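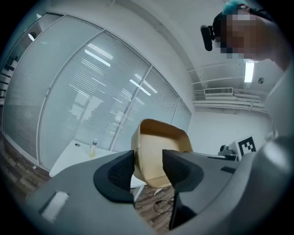
Viltolau project: progress report to the funder
Work package on hand-held demonstration and transfer to the robot arm
Submitted by the project office, Noleslow, August 23, 2018

Summary of the period

In this period we planned to finish the collection of demonstrations with the hand-held gripper and to begin the first transfer tests on the arm. The collection is nearly finished in number of recordings. The transfer tests were started and then stopped by us, after a fault was found in the gripper which we call Gatus. A large part of this report is about that fault, what it did to the data, and what we are doing now.

We informed the program officer by telephone when we stopped the tests. The present text is the written account that was asked for.

What happened

The Gatus gripper is held by a person, who uses it to pick up and move objects in the room as the arm should do later. While the person works, the device records the opening between the two fingers. The arm learns from this value how far it must close.

In the first transfer tests the arm closed too far on objects with thin walls. One bowl was cracked. On the next attempt the arm continued to press after contact, and the object jumped out of the fingers and fell near the test operator. The operator was behind the line marked on the floor and was not hurt. The emergency stop was pressed and it worked as it should. We classified the event as a near accident and wrote it in the safety book of the laboratory on the same day.

At first we looked for the mistake in the software of the arm, and we lost several days there. The controller was following its commands correctly. It was the commands that were wrong: the recorded opening was smaller than the real opening, and the difference was not constant. It became larger during a long session and it went back partly when the device was resting.

Cause

We opened the device and found that the small wheel which drives the position sensor was slipping on its shaft. The set screw was tightened at assembly, but no locking compound was used. Each time the operator closed the fingers hard, the wheel could turn a little against the shaft. Light grasps produced almost no slip, and so our acceptance test, which used only light foam blocks, did not show it.

Also the daily check was too weak. Operators were asked to close the fingers completely and see that the display shows zero. But the firmware sets the zero again automatically at start, therefore the check was passed every morning also with a slipping wheel. This was our own design decision and we take responsibility for it. The workshop Jurčo, who made the mechanical parts, followed our drawing, and the drawing did not ask for locking compound.

Effect on the data

The fault concerns 18 sessions, together about 2,000 demonstrations. The camera recordings from these sessions are good. The position of the device in the room is also not affected, it comes from a different sensor. Only the finger opening is unreliable.

We do not want to throw all this material away. In many recordings the fingertip pads are clearly visible from the camera on the device, and the opening can be measured again from the video. A first version of this correction is written. It gives believable values when both pads are in good light. It has difficulty when a large object hides the inner faces of the pads, or when the background behind the fingers is also dark. Such recordings will be marked and used only for training of arm movement — not for grasping force or finger position.

Repair and new rules

Both existing devices were opened, including the reserve one, which showed no slip. The shafts now have a flat surface for the set screw, and locking compound is used on all screws of the drive. The automatic zero was removed from the firmware.

The daily check is now as follows. The operator closes the fingers on a metal gauge block before the session and again after it, and writes both values in the session sheet. If the values do not agree, the session is put aside and the technical lead is informed before any more recording is made.

For the arm we have added a limit on closing force which is independent from the learned commands. We should have had this limit from the first day. In addition, a transparent shield now stands between the arm and the operator position, and objects that can break are not allowed in the tests until the new limit has been checked.

Other work

Collection continued with the repaired device after the gauge check was introduced. We have added larger and more awkward shapes to the object set, as was recommended in the review of June. Operators report that the device is heavy in the wrist during long sessions. We have made the sessions shorter, and a lighter body is being drawn.

The written instructions for operators were revised. They are still long, and we will ask the operators which parts they really read.

Schedule and costs

The transfer tests will be late by 2 months. We do not ask for additional money. The new parts and the gauge blocks are paid from the equipment reserve, and the hours for the video correction are taken from the demonstration event, which will be smaller than planned. We ask the funder to confirm that this movement between budget lines is acceptable.

Still open

The correction from video must be compared with a session where the real opening is known. This comparison is prepared but not yet done, and until we have its result we cannot say how many of the affected demonstrations will be kept. We will send the number together with the report on the force limit check.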